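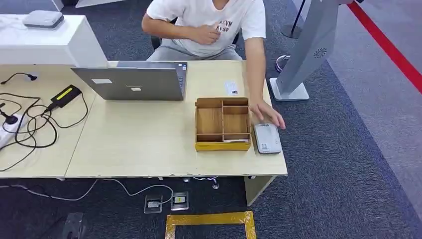
Attachment 1: desk 19, organizer box and cables, from the front

Ticket 875
Product: Urateck desk tidy routine
Site: Clunine, second floor
Opened by: Eirlys Ifans
Assigned to: Trefor Pumphrey
Status: Open

Problem as reported

The tidy routine is supposed to put small items from the desktop into the wooden organizer and leave everything else alone. It gets the white card maybe one try in three. It does not get the flat white device at the front right corner at all. It stops over it, waits, and logs "grasp not found." Then it marks the desk as tidy.

I would like to know who decided that counts as tidy. The cables at the left end are in the same heap they were in when we started, power brick and all. The sales sheet says "clears a working desk in one pass." A working desk has cables on it.

Steps already tried

1. Restarted the routine. Same result.
2. Moved the organizer closer to the laptop. Card went in once, then missed twice.
3. Closed the laptop lid. No change, and you can't ask people to close their laptops every time.
4. Reloaded the object list from Drollamard. It now has 237 entries. "Cable" is one of them. "Several cables" is not.

Reply, Trefor Pumphrey, 9:40

Thanks Eirlys. Thin flat things on a flat surface are a known weak spot. A person slides the item to the edge of the desk and pinches it there, and the routine doesn't have that move yet. Can you try it with the slide option on? Settings, Motion, Assisted slide. Leave the force limit where it is.

On the cables, they are out of scope for this release. The routine should skip them and say so in the log.

Reply, Eirlys Ifans, 11:15

Slide option on. Ran it 19 times with the white device in the same corner. Two good pickups. Four times it pushed the device over the front edge and I caught it. The rest were "grasp not found" again.

The front edge of this desk is chipped, if that matters to the edge finder. It shouldn't. Half the desks in this building look like that.

Also, it does not say so in the log. I searched for "skip" and for "cable" and got nothing. It says "desk tidy, 42 seconds." I can put a card and a small box into an organizer in less time than that without spilling anything on the floor.

Reply, Trefor Pumphrey, 2:05

Two out of 19 is worse than our bench numbers. The bench desks have clean edges, so I'll ask for a worn one. The missing log line is a bug and I've split it off to the Danko queue.

Workaround for now: stand small flat items on their side before the run.

Reply, Eirlys Ifans, 2:20

If I am picking up every item to stand it on its side, I can drop it in the box while I have it in my hand.

Please keep this open. I don't mind testing the next build, but I'm not signing off the desk routine for the rest of the floor on the strength of one card. Before I look at it again I want the log to list what was left on the desk, and "tidy" to be held back when anything was.

Reply, Trefor Pumphrey, 4:50

Agreed on both. Next build is due in March. Leaving status as Open, priority raised to 2.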